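Minutes – Standale Tenants' Association, January meeting

Held in the ground floor meeting room, Standale. Meeting opened at 7:05 p.m.

**Chair:** Matvii Pavliuk
**Present:** residents from both stairwells, the building manager from Akon, and a representative of Mastodik for item 3 only
**Apologies:** received from two households on the fourth floor

**1. Minutes of the last meeting**

Approved with one correction. Under "Bicycles," the line saying the racks would be moved to the rear entrance should say side entrance. The rear entrance has to stay clear for deliveries.

**2. Matters arising**

The light on the second landing has been replaced. The one by the mailboxes still flickers, and Akon will send the electrician back. Mr. Pavliuk asked that the work order be left open until a resident has confirmed the repair.

The door closer on the side entrance was adjusted in December but still slams in windy weather. Ground floor residents said it is worst in the early morning. Akon to look at it again.

The letter to the city about the blocked storm drain has been sent. No reply so far.

**3. Boiler and heating**

The Mastodik representative reported on the annual service. The boiler is in fair condition. The circulation pump is near the end of its working life and should be changed before next winter. The work would take one day, and there would be no hot water between 9 a.m. and 3 p.m.

Several residents on the top floor said their radiators stay lukewarm in the evening. The representative thought air in the system was the likely cause and offered to bleed the risers at no extra charge during the pump visit. A resident asked if this could be done sooner, as the cold months are now. Mastodik will check its schedule and tell Akon.

Agreed: Akon to get a written price for the pump from Mastodik and one other company. Both prices to be circulated before the next meeting.

The Mastodik representative left at 7:40 p.m.

**4. Laundry room**

The second dryer is out of order again. It has been repaired twice since the fall. Akon's view is that another repair would be poor value. Residents were divided – some wanted a new dryer, others said one dryer and a better sign-up sheet would do. It was agreed to ask for the cost of a replacement and decide when the figure is known.

Sign-up slots will be cut from three hours to two on a trial basis. Anyone who has not started a load within 20 minutes of their slot loses it. The new sheet goes up on the first of next month.

**5. Trash and recycling**

The hauler, Skoryk, has left notices on the recycling bins because bagged household trash was found in them. If it continues, the building may be charged for an extra pickup.

Points raised:

- Recycling goes in loose. Plastic bags do not go in the recycling bins, even when the contents are recyclable.
- Trash bags must be tied before they go in the bin.
- Flattened boxes can be left next to the paper bin the evening before pickup, but no earlier.
- The bin store door is to be kept shut.

One resident pointed out that the labels on the bins have faded and new tenants can't tell which is which. Akon to order new ones. Mr. Pavliuk will put a one-page notice through each door.

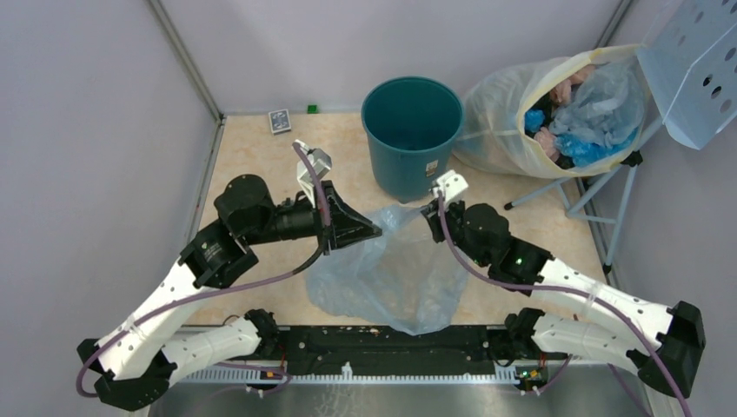

There was also a question about large items. A mattress has been in the bin store since before the holidays. Skoryk takes large items only by appointment, and the household has to make the booking. If the mattress is still there at the end of the month, Akon will have it removed and the cost will come out of the common fund. Two residents objected to the common fund being used this way, and asked for their objection to be noted.

**6. Courtyard**

The bench slats need replacing. A resident from the left stairwell has offered to do the work if the association pays for lumber and screws. Agreed, up to a limit of $35. Receipts to Mr. Pavliuk.

The request for a raised planting bed was put off until March.

**7. Other business**

Parcels are being left in the lobby overnight. Residents were asked to pick theirs up the same day or arrange for a neighbor to do so.

The spare key to the meeting room has not been returned. Whoever has it should put it in the Akon mailbox.

**Next meeting:** same room, 7 p.m., date to be posted by the mailboxes.

Meeting closed at 8:25 p.m.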